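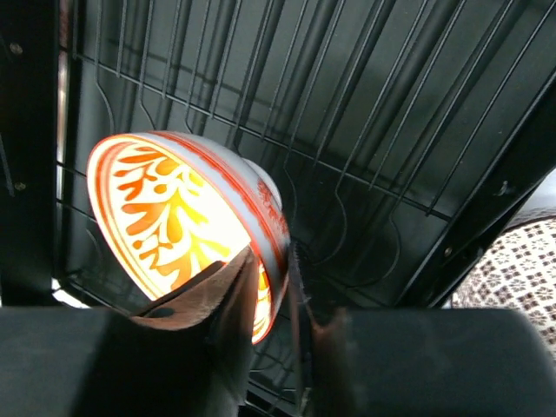
Against the Grip Force Number
Jan 26, 2025

Every gripper I have ever unpacked came with a sheet of paper, and on every sheet the biggest number was how hard the thing could squeeze. I understand the impulse. Truck ads are about towing, and most of those trucks will tow a bag of mulch. But I have spent a good part of the winter trying to get dishes in and out of a rack with four different sets of fingers, and I would like to register a complaint about what the industry thinks I want to know.

I want to know how wide the finger is at the tip. I want to know what the pad is made of, what it costs to replace, and whether I need a special screwdriver. I want to know what happens at the wrist camera when the fingers close on something shiny. The sheet tells me 109 newtons, in bold. I could crack a walnut with that. Nobody has asked me for walnuts.

Some background for anyone who wandered in. I do comparison work for small shops and labs that are about to spend money on an arm and would like to be talked out of the wrong one. Lately the same request keeps arriving in different fonts: household objects, ordinary kitchen, no fixtures. So I set up a dish rack and bought bowls. A bowl is a mean little test. It has one good place to hold it, the rim, and the rim is curved in two directions, glazed, and attached to a large round thing that would prefer to rotate. Lift it flat and you are fine. Turn it on its side to go between the tines and all the weight hangs off to one side of your grip, and the fingers find out what they are made of.

The first set was the Praseo parallel jaws, stock pads. These are lovely objects. They close like the door of an expensive car. They are also as wide at the tip as they are at the base, as if somebody had drawn a rectangle, felt good about it and gone to lunch. On a tabletop they picked up every bowl I owned. At the rack they could not get near one. A dish rack is made of wires with gaps between them, and the Praseo fingers did not fit in the gaps, so the arm would come down, touch a tine, decide it had arrived, and stop there with great dignity.

You can raise the contact threshold, of course. I did. Then it pushed through the tine and relocated the rack.

The Filtcombe fingers are narrower and come with soft pads, and I had high hopes for soft pads. Soft pads are what everybody tells you to buy for ceramics. For the first couple of days they were very good. Then they picked up a film of whatever it is that lives on dishes, and the grip went from confident to thoughtful. A bowl held by the rim would stay where it was put until the wrist turned, and then it would rotate a few degrees in the fingers, slowly, like somebody turning around on a bus to see who was talking. Wiping the pads down fixed it. Wiping the pads down is not on the sheet either, and neither is the fact that a dirty soft pad is worse than a clean hard one. I would pay extra for a vendor who printed a maintenance interval as large as the force rating.

I ran 216 rack attempts in total across all the finger sets, and I am going to disappoint some readers by not making a table. I have made tables. People scroll to the table, find the biggest number, and buy that one, and then they write to me in November wanting to know why it doesn't work in their kitchen. It doesn't work in their kitchen on account of their kitchen. Their rack has different wires. Their bowls have a foot ring mine don't. My percentages would be true of my rack and my bowls and the lamp I happened to have pointed at them, and I would rather you spent an afternoon with your own.

What I will say is that the failures sorted themselves out by geometry far more than by strength. Not one bowl was dropped for want of squeeze. They were dropped when the finger touched the rack before it touched the bowl, or when one finger landed on the rim and the other on the outside curve and the bowl squirted off sideways, or when the approach was good and the camera was wrong.

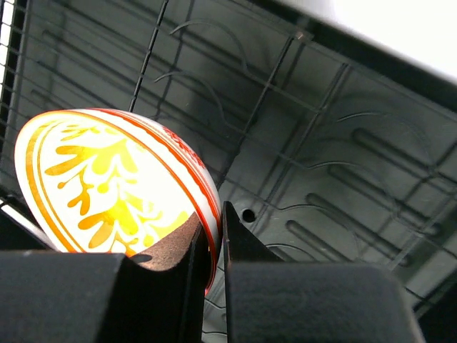
The camera deserves its own paragraph, and probably its own grievance procedure. White glaze under a strong lamp is the worst thing you can show a small wrist camera, short of a mirror. The exposure has to choose. If it looks after the bowl, the dark rack behind sinks into soup and the wires go missing one by one. If it looks after the rack, the bowl turns into a glowing blob with no edge, and the edge is the only part you were planning to hold. I bought decorated bowls because they were cheaper than the plain ones, and the decoration rescued the project. A colored line at the rim gives the software something to find. When I swapped in a plain white bowl for comparison, the estimated rim wandered off as though it had somewhere better to be.

I have since heard this described as cheating. I don't see it. Plenty of dishes in the world have a stripe on them. If your system does better on the striped ones, that is worth knowing, and it is worth writing down next to the result. What I would call cheating is the demo where every object is matte, blue and roughly the shape of a soup can.

Then there are the wires. A thin wire close in front of a panel throws a shadow on the panel, and the shadow is nearly as dark as the wire. So the rack, which already had too many wires in it for my taste, acquires a second set. I had two cameras to compare. The Anedetti has the nicer lens and the sharper picture, and it reported the shadows with wonderful clarity. The cheaper one, which came in the box with the controller, smeared the shadows just enough that the software ignored them. I did not enjoy learning this, having paid for the Anedetti myself. Moving the lamp helped more than either camera did. A lamp costs less than a camera, and you will not find it in anybody's catalog of robot accessories, possibly for that reason.

My favorite of the bunch, in the sense that I left it on the arm and stopped reaching for the hex keys, was a pair of plain fingers that taper toward the tip. There is not much to say about them. They go between the things you want them to go between. They take hold of the bowl low on the rim and stay there. Their maximum force is the lowest of anything I tried, and I had it turned down to 8 newtons for most of the last week, and it was enough for a cereal bowl. It would not be enough for a casserole dish, and if your life involves casserole dishes you should buy accordingly.

A word on controllers. The Lau unit I used for this has a mode called Delicate, and another called Delicate Plus. I ran both, and the difference between them is that Delicate Plus takes longer. What I wanted was a way to tell the arm that touching the rack lightly on the way in is fine, and touching it hard is not, and touching the bowl is the entire point of the exercise. That took me 2 evenings of editing a text file with no comments in it. The force sensing was perfectly capable of telling the three apart once it had been asked. The asking is the part that should have a button, and I would trade Delicate Plus for it tomorrow.

I know why the sheets look the way they do. Force is easy to measure. You put a gauge between the fingers, you close them, you write down what it says, and the answer is the same on Monday's bench as it is on mine. Tip width in a crowded rack is a conversation. Pad wear is a confession. No marketing department wants to lead with either. But the buyers I hear from are not holding engine blocks. They are trying to put a bowl between two wires without moving the wires, and for that job the page has almost nothing on it they can use.

So, a modest proposal to anyone who makes these things. Print the outline of your fingertip on the sheet at full size. Just the outline, actual scale, front and side. I will cut it out with scissors and hold it up to my dish rack, and I'll know in a minute whether to place the order. You can keep the newtons on the back.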